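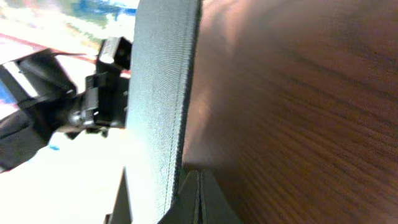 Figure 3. Finger pad and bracket, viewed from the wrist camera at close range to a wooden surface.

3.2 Finger Pad Inspection

Inspect the finger pads before each shift and after every 300 cycles. The work must be performed by personnel who have completed the Katora cell orientation.

1. Place the arm in Hold mode and confirm that the amber lamp on the controller is lit.
2. Examine the ribbed face of each pad for cuts, flattening, and trapped debris.
3. Follow the seam along the length of the pad. A pad that has lifted at the seam must be replaced as a matched pair.
4. Check the clamp bracket for movement by hand. Tighten the retaining screws evenly.

CAUTION: Do not drive the fingers against the tabletop to seat a new pad. Contact at working speed may damage the bracket and the table finish.

3.3 Centering Check

5. Set a rigid, plain box on the table. Small boxes for this purpose are stored in the Podport accessory drawer.
6. Open the fingers fully and bring the wrist over the box so that it lies between them. An offset toward one finger is acceptable at this stage.
7. Select Center on the pendant and record the offset shown.

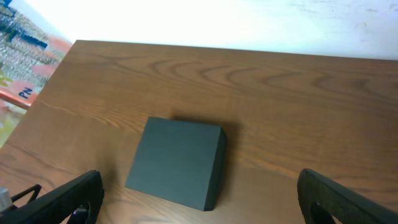
8. Repeat the check with the box turned. If the two offsets differ by more than 3 mm, stop and notify the cell supervisor, Elba Daza.

3.4 Trial With Wrapped Goods

Glossy film reflects overhead light and can mislead the wrist camera. Lay individually wrapped snack packets on the table, leaving bare wood between them, and approach one packet with the fingers on either side of it.

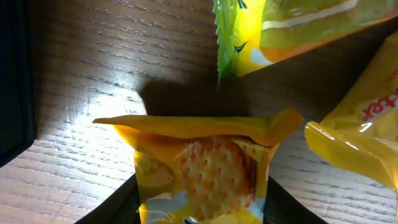
Exposure should be lowered in single steps until the printed face of the packet can be read on the monitor. Grip force for film wrappers must remain at setting 16 or below. Enter the final values in the cell log, together with the operator's initials.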